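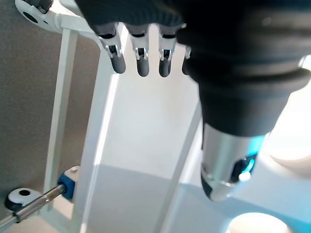 The Tall White Panel

Berenice Valdovinos had bought the wardrobe secondhand from a man on Zerkberg Street, and it had come up the stairs to her apartment in pieces, wrapped in old bedspreads, on a wet Wednesday in February. There were doors and shelves and a back that folded like a road map, and there was a coffee can full of screws, and there were two tall white panels that were plainly meant to be the sides. And then, leaning behind the bedroom door where Abundio Ibarra had put it down to catch his breath, there was a third tall white panel, which was not meant to be anything at all as far as either of them could tell.

"It's the middle," said Abundio. He lived downstairs and had offered his back and his good screwdriver in exchange for supper. "Your wide ones have a middle. Clothes that hang go on one side, and your sweaters and so forth go on the other."

"It isn't a wide one," said Berenice. "I measured it. I measured the wall first and then I measured it, and there's just enough left over for the lamp."

They looked at it together for a while. It was a handsome thing, smooth all the way up, with a narrow strip along the one edge that caught the light from the window and made the rest of it look a shade softer than it was. Abundio ran his thumb down the strip and said they didn't finish an edge like that anymore, and Berenice, who had heard him say the same about bread, cars, and the zippers on winter coats, said probably not, and went to put the rice on.

The wardrobe was called a Pluver. It said so on the instruction sheet, or on the half of the instruction sheet that had survived, which began at step 10 and assumed you had been paying attention up to then. Abundio wasn't a man who minded starting in the middle. He laid the doors on the bed and the shelves on the doors, and he poured the coffee can out onto a dish towel and sorted the screws by length, humming, and when he had them in rows he called her in from the kitchen to see, and she came with the spoon in her hand and admired them, because they really were very nice rows.

It went together in the order that such things go together, meaning that they built it once with the bottom shelf upside down, and took it apart, and built it again. By the time it stood up it was dark out and the rice had been turned off for a good long while. The doors swung. One of them swung a little more than the other, on its own, toward the window, as if it had somewhere to be. Abundio folded a bit of cardboard and tucked it under the front foot, and the door thought it over and stayed put.

And there was the third panel, still behind the bedroom door, with every screw on the dish towel used up.

"I'll take it down to the trash with me," said Abundio at supper, but he said it slowly, looking at his plate, and Berenice said there was no hurry.

So it stayed, and at first it was only in the way. She had to turn sideways to get to the closet in the hall, and it slid down the wall once in the night with a noise that had her sitting up in bed with her heart going. After that she moved it to the front room and stood it between the bookcase and the radiator, where it fit so snugly that she didn't think about it for days. She hung her scarf on the corner of it. She leaned the ironing board against it, and the ironing board, which had fallen over in every place she had ever tried to keep it, didn't fall over.

It was her cousin Melquiades who found out what else it was good for. He came to stay for the weekend and slept on the couch, and on Saturday morning she walked in with his coffee and found him sitting up in his blanket, staring at it.

"Did you know it does this?" he said.

She had to sit down beside him to see. The sun came in low over the roof of the laundromat at that time of year, and it came through the fern on the sill before it came to anything else, and there on the white was the whole fern, every frond of it, taller than she was and moving a little with the heat from the radiator. They drank their coffee and watched it slide. It went across the panel and narrowed and thinned, and then it climbed off the edge onto the spines of the books and you couldn't make it out anymore.

"Well," said Melquiades, "that beats what's on the television," and he got up and folded his blanket, badly, and asked if there were eggs.

She told Abundio about it on the stairs. He listened with his grocery bag on his hip, and then he wanted to know what time, exactly, and on Monday he knocked just before then with two rolls in a paper sack, saying he happened to be up. He was always up. He had worked for the Skitside ferry for most of his life and still woke with the first boat. He sat on the couch with his hat on his knee and watched the fern go by and had a great deal to say about it, where the light was coming from, and how it would shift as the weeks went on, and how they might want to try the geranium next, it having a rounder sort of leaf.

They tried the geranium. They tried a colander, which was Berenice's idea and made her laugh so hard she had to put her roll down. They tried a lace curtain that had been his wife's, and neither of them talked much through that one, and when it was over he folded the curtain along its old creases and asked if she would mind keeping it at her place, in the wardrobe, where it was dry. She gave it the top shelf to itself.

Toward spring there came a postcard. It was from the man on Zerkberg Street, whose name was Braulio Sandoval and whose handwriting leaned so far over that she had to take it to the window. He had been clearing out the rest of his bedroom, he wrote, and he was short one side of a bookcase. It was a tall white piece, finished on the one edge. Had it by any chance gotten in with her wardrobe? He wouldn't trouble her, only the bookcase had been built for his daughter, and his daughter had a place of her own now and was asking for it.

Berenice read it standing up, and then she read it to Abundio, who took his hat off his knee and put it on his head and took it off again.

"Well, it's his," he said.

"Of course it's his."

"You can't have a bookcase with one side."

"No," said Berenice. "Everything would fall out."

They carried it down on a Sunday, wrapped in one of the same old bedspreads, Abundio at the bottom and Berenice at the top calling out the turns. Mr. Sandoval was waiting at the curb with his car seats folded flat. He was so glad to see it, and so sorry to have put them to the trouble, that he shook both their hands twice, and then he opened up a corner of the bedspread and ran his thumb down the edge of it.

"They don't finish them like that anymore," he said.

"That's what I told her!" said Abundio, and the two of them were at it for most of an hour, edges and hinges and the way drawers used to be made, while Berenice held the car door and got colder and didn't mind very much.

Upstairs, the gap between the bookcase and the radiator looked bigger than it had any right to. The ironing board was flat on its face on the rug. She picked it up and stood there holding it, wondering where to put it, and Abundio came in behind her, still out of breath from the stairs, and looked at the wall where the panel had been.

"What color would you call that?" he said.

"Landlord," said Berenice. "Sort of an oatmeal."

"I've got most of a can of white under my sink." He was already measuring with his hands, holding them apart and walking them up the wall as high as he could reach. "It wouldn't have to be the whole wall. Just from there to there. You'd want to do the edge nicely, though. You'd want tape."

She leaned the ironing board in the corner and went to find some newspaper for the floor.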